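ATA DA REUNIÃO EXTRAORDINÁRIA DE SEGURANÇA E OPERAÇÃO
Célula de triagem de dois braços – projeto Tautahi
Data: 06/04/2021
Início: 14h00. Encerramento: 15h40.
Local: sala de reuniões do laboratório, Multivholm
Presentes: coordenação do projeto, operação da célula, manutenção, segurança do trabalho, desenvolvimento de software e representação da Zisport (fornecedora dos controladores).
Ausência justificada: compras.

1. Aprovação da ata anterior

A ata da reunião de fevereiro foi aprovada com uma correção no item 4: onde se lia "parada de emergência testada", passa a constar "parada de emergência testada somente no braço esquerdo". A manutenção pediu que a correção fosse registrada também na ficha da célula.

2. Relato da ocorrência

A operação relatou a ocorrência da semana anterior. Durante uma série de triagem de peças pequenas, com os dois braços em ciclo, o braço direito perdeu a comunicação com o controlador por 480 milissegundos. Ao restabelecer a comunicação, retomou a trajetória a partir do último ponto recebido, sem consultar a posição do outro braço. Os dois punhos se tocaram acima de uma das caixas. O braço esquerdo entrou em falha por sobrecorrente e parou. O direito continuou o movimento até o operador acionar o botão de emergência.

Não houve lesão. Houve dano em um dedo da garra direita, já substituído, e uma caixa trincada, retirada de uso. O operador estava fora da área demarcada no momento do contato.

A segurança do trabalho perguntou quanto tempo passou entre o contato e a parada total. O registro do controlador não permite responder com exatidão, pois o arquivo foi sobrescrito na reinicialização. Ficou anotado como falha de procedimento.

3. Situação atual da célula

A célula voltou a operar em regime restrito, com velocidade reduzida e uma pessoa junto ao botão durante toda a série. A tarefa continua a mesma: retirar as peças da mesa e colocá-las nas caixas, com as duas garras trabalhando em área comum.

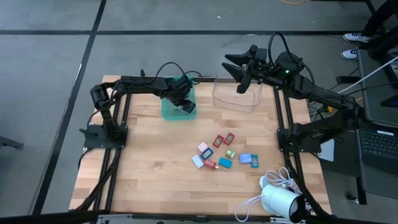 Célula de dois braços, com as peças sobre a mesa e as caixas na zona comum às duas garras.

A operação observou que as duas caixas ficam próximas uma da outra, no lado oposto à borda de onde se acompanha a série, e que os dois braços precisam se estender sobre o mesmo trecho da mesa. Foi nesse trecho que ocorreu o contato. Propôs afastar as caixas e reservar uma para cada braço. O desenvolvimento concordou em parte: a separação resolve a triagem simples, mas não as séries em que uma peça passa de uma garra para a outra. Para essas, a proposta é que só um braço por vez possa entrar na zona comum.

A manutenção levantou também a questão dos cabos. Pediu que nenhum cabo solto fique sobre o tampo durante as séries e que os dos braços sejam presos com folga suficiente para a extensão máxima. Aprovado.

4. Causa provável

A manutenção encontrou mau contato no conector de dados do braço direito, junto à base. O conector foi trocado e o cabo antigo, guardado para análise. Após a troca foram executados 700 ciclos sem perda de comunicação, todos em velocidade reduzida. A segurança do trabalho considerou o número insuficiente e pediu 1.000 ciclos na velocidade normal, com as caixas vazias e sem peças, antes de qualquer liberação.

A representação da Zisport informou que a retomada automática é o comportamento padrão do controlador e que pode ser desativada por parâmetro. A coordenação registrou que esse ponto não constava do manual entregue com a célula. A Zisport ficou de verificar qual versão do manual foi enviada.

O desenvolvimento reconheceu que o programa Felto, que coordena os dois braços, trata a perda de comunicação como atraso e não como falha. A correção está escrita, mas ainda não foi testada na célula.

Houve divergência quanto à causa principal. A manutenção entende que foi o conector. O desenvolvimento e a segurança do trabalho entendem que um conector defeituoso deveria ter levado à parada dos dois braços. Ficam registradas as duas posições.

5. Deliberações

5.1. Desativar a retomada automática nos dois controladores. Responsável: manutenção, com apoio da Zisport. Prazo: imediato.

5.2. Ligar as duas falhas em série, de modo que a parada de um braço pare o outro. Responsável: manutenção. Prazo: 18 dias.

5.3. Testar a correção do Felto, primeiro com um braço desligado e depois com os dois. Responsável: desenvolvimento.

5.4. Copiar o registro do controlador antes de qualquer reinicialização. O passo entra na folha de abertura e fechamento da célula. Responsável: operação.

5.5. Testar o botão de emergência com os dois braços em movimento, no início de cada turno, com anotação na folha. Responsável: operação.

5.6. Manter o regime restrito até a conclusão dos itens 5.1 a 5.3 e dos ciclos pedidos no item 4. A liberação depende de assinatura da segurança do trabalho.

6. Outros assuntos

A operação pediu um segundo jogo de dedos para as garras – o usado na substituição era o último em estoque. Encaminhado a compras.

A pintura da faixa de demarcação no piso foi adiada para depois da liberação. Até lá, a área será delimitada com correntes.

A próxima reunião será convocada pela coordenação quando os ciclos de teste estiverem concluídos.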